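Jurnico Laboratory — Project Gallery
Wrist-View Learning for Two-Arm Packing

The Flalten study examines how much a two-arm robot can learn about packing from the cameras mounted at its own wrists. Earlier work in the laboratory relied on fixed overhead cameras, and those policies lost accuracy whenever an arm passed between the camera and the container. The present method, named Nomenine, uses wrist views only. It was trained on 1000 demonstrations recorded by trained operators and was evaluated on 131 held-out trials with items and starting positions that did not appear in training.

The images in this gallery come from the wrist cameras. Technical questions may be directed to Ladi Nwosu, who leads the evaluation group.

Packaged goods
A flat red package held over the orange basket, seen from the wrist of the other arm. Flexible packaging is treated as a separate class in the results, as its shape changes with each grasp.
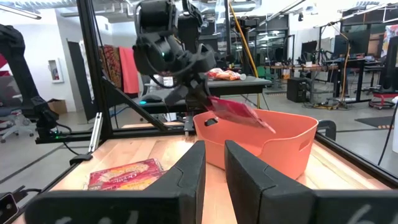
How does the method decide when to release an item?
The policy predicts a short sequence of arm motions together with a gripper command for each step. Release takes place when the predicted command stays open for nine consecutive steps, a threshold chosen during the pilot phase and left unchanged for the full evaluation.

Results for this class were lower than for rigid boxes. Most failures occurred at the first grasp, when the fingers closed on the sealed edge of a package and the contents shifted. Once an item had been lifted, placement was seldom a problem. The group recorded a grasp failure and a placement failure separately, so that the two would not be combined in a single success figure.

Views during fast motion
Wrist cameras move with the arm, and a large share of the recorded images are tilted or blurred. In the view that follows, the rim of the orange bin and a red and white striped cloth on the tabletop remain distinguishable despite the blur.

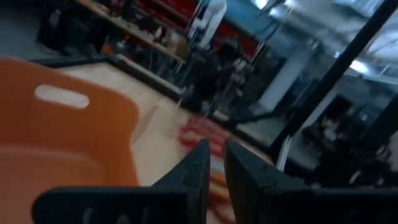

Blurred images were kept in the training set. A comparison model, trained after the most heavily blurred images had been removed, completed fewer trials and tended to pause in the middle of a reach. The full Nomenine model completed some 75 percent of all trials without operator assistance. The difference between the two models was largest in the approach phase — the part of the motion in which the arm travels fastest — and small once the gripper was near the item.

A second round of evaluation at the Olivares site is planned for August. It will use the same trained model with a different table height and a new set of containers. Trial records from both sites will be released together with the written report.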